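Tikimside 艺人资料项目中期进展报告

呈送：Hodbridge 基金资助部
撰写：Raghda Tarawneh
报告期：立项至六月底

一、先说结论

项目按计划走到了一半，钱花得比计划慢，产出比计划少，质量问题比我们申请时承认的要多。申请书里写的目标是为 800 位独立说唱、节奏布鲁斯和电子音乐人建立可核查的生平与作品条目，目前完成初稿的有 200 条，其中通过两轮核对、可以公开的有 174 条。照这个速度，年底完成 800 条不现实。我在申请阶段就对这个数字有保留，当时没有坚持，现在补上这句话。

建议资助方在读下文时把“初稿”和“可公开”分开看。同类项目的报告习惯把两者加在一起报，数字会好看一些，对判断进度没有帮助。

二、条目写作

每条包括出生地、成长地区、所属团体、首张正式专辑或混音带的发行年份、主要合作者，以及至少两个互相独立的来源。最后一项最费时间。网上关于独立音乐人的文字非常多，来源却很少，十个页面往往抄自同一段简介，连错字都一样。Tala Karaki 做过一次抽查，把一位歌手的生年在各处的写法排在一起，得到三个不同的年份，追到最后，其中两个都出自没有署名的粉丝页面。

所以我们不再把“多个网站一致”当作核实。现在认可的来源是唱片内页、演出方留存的节目单、本人或经纪人的书面答复，以及有署名的访谈。标准提高之后，有一批早期初稿退了回去，作者们有意见，我理解，但没有放宽。

还有一件事需要说明。原计划每条都附“估计身家”，理由是读者爱搜这个。我看过几家娱乐网站的算法，基本等于没有算法：取一个整数，后面加“百万美元”，隔年再加一点。我们试着按公开的巡演场次和流媒体分成推算过一位歌手的收入，上限和下限相差太大，给出任何一个中间值都是误导。这一栏已从模板中删去。市场同事认为会损失流量，可能确实会。我不认为资助款应该用来生产这种数字。

三、口述访谈

计划做 80 场访谈。场次的安排比较顺利，整理则严重滞后，录音积压在两位编辑手里。原因之一是方言和行话，自动转写的结果几乎不能用，尤其是人名和厂牌名，需要从头听一遍。供应商 Voß 提供的转写服务在演示时表现很好，演示用的是播音员的录音。换成后台休息室里三个人抢着说话的录音，改稿的时间超过了直接听打。合同到期后不打算续，除非对方愿意先用我们的素材试一次。

受访者的授权也比预想的复杂。有人录音时同意公开，事后要求删去谈前队友的段落。我们的做法是照删，并在条目里注明“应受访者要求有删节”。团队内部对这句注明有争论，有人觉得它反而引人猜测。目前保留，下一阶段再看读者来信。

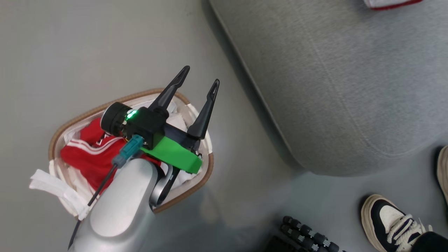 Tikimside 编辑与资料部　｜　流行音乐档案组

四、团体与成员关系

这一部分是申请书里最被看重的，也是我最不放心的。设想是把组合、厂牌和客串关系连成一张图，读者点一个名字就能看到他和谁合作过。技术上不难，问题在于“成员”这个词没有统一的意思。有的组合一张专辑换一半人，有的名单里常年挂着从未录过音的朋友，还有人自称前成员而组合方面不认。

目前把关系分为正式成员、巡演成员和客串三类，由两位编辑分别判断，不一致时不画线。结果是图上空白很多，看起来不够热闹。评审会上有人建议先把线画上，日后再改。我反对，理由很简单：网上的错误关系大多就是这样来的，画上去的人后来都没有再改。

五、平台与合作方

检索平台由 Ritard 负责开发，测试版比约定时间晚了一个多月。对方的解释是需求变更，这话有一部分是对的，删去身家一栏和重新划分成员类别确实都要改数据结构。另一部分延误发生在我们提出变更之前，往来邮件已整理归档，资助方需要时可以调阅。

测试版可以按姓名、艺名和地区检索。艺名检索还有明显毛病，带符号或数字的艺名经常查不到，而这一代说唱歌手的艺名恰恰喜欢用符号和数字。Ritard 表示下一版解决。上一版的说明里也有同样的话。

六、经费

人员支出与预算基本相符。差旅有结余，主要是不少访谈改为线上进行。转写服务超支，原因见第三节。图片授权一项几乎没有动用，宣传照的权利人常常找不到，找到的又多半不肯出具书面许可，条目暂时不配肖像。

申请将差旅结余转入编辑工时。如果不批准，访谈整理会继续积压，这一点没有别的办法可以弥补。

七、读者与影响

申请书承诺报告访问量，附表里有，但我不建议据此得出什么结论。访问集中在少数几位本来就有名的歌手，来自搜索引擎，停留时间很短。真正冷门的条目访问很少，却收到了比较有用的来信：一位鼓手寄来了早年演出的节目单，一位前经纪人指出我们把两张同名混音带混为一谈，已更正。

有两家网站整段转载了我们的条目，没有注明出处，其中一家还自行加上了身家数字。已去信，尚无答复。

八、下一阶段

Tala Karaki 建议把总目标调低，优先保证已有初稿全部通过核对，再从候选名单里按资料的可得程度往下做。我同意前半句。对后半句有疑虑，按资料多少来排，最后做出来的仍然是别处已经有的人，与立项的初衷不符。候选名单的排序办法将单独提交一份说明，请资助方给出意见。

在此之前，编辑组继续清理退回的初稿，不开新条目。艺名检索修好以后才对外开放测试，日期由 Ritard 书面确认后另行通知。

附件：条目进度表、经费明细、访谈授权书样本、与 Ritard 往来邮件目录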